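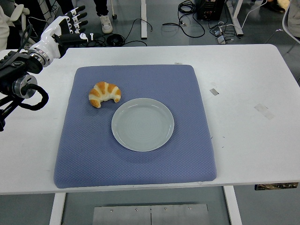
Re: [cell-practice] Start-of-run rules, tabletop setups

16 August 2024

Replying to the Troronley list inline, sorry, short on time.

> Proposed for v2:
> 1. Hand open and clear of the mat before anyone says go.
> 2. One object, one target on the mat. Nothing else.
> 3. Floor behind the table kept clear of cables.
> 4. Old tape marks removed between tasks.
> Comments please, we want Gastari and Skillcombe on the same text by November.

1 – yes. Same start as the croissant and plate task, hand open, off past the corner of the mat. Would add "fingers spread" so people stop arguing over what open means.

2 – fine. Plate empty, pastry beside it and not touching. Please write down "not touching", Hughes had it as "near" and we got 30 runs with the thing half on the rim. Had to bin them.

3 – agree in principle but look at the floor behind our table. Coils, adapters, the lot. I can get behind "no cable in a walkway" and "no loop where a foot goes". Fully clear is not going to happen at our site. Also want a line on the arm's own cable, ours loops out over the tabletop. Rule should say it stays off the mat thru the whole reach, checked at slow speed first.

4 – yes!! We still have bits of tape on the white top, one right at the far edge of the mat. Somebody will line up to the wrong one sooner or later.

Missing from the list – people. Nothing on where bystanders stand. Suggest a floor line and one person holding the stop, hands free, no phone. Would put that as rule 1 and push the rest down.

Also can we drop the 100 percent speed wording, noone here runs that with people in the room.

Will send edits on section 2 when I get to a propper keyboard.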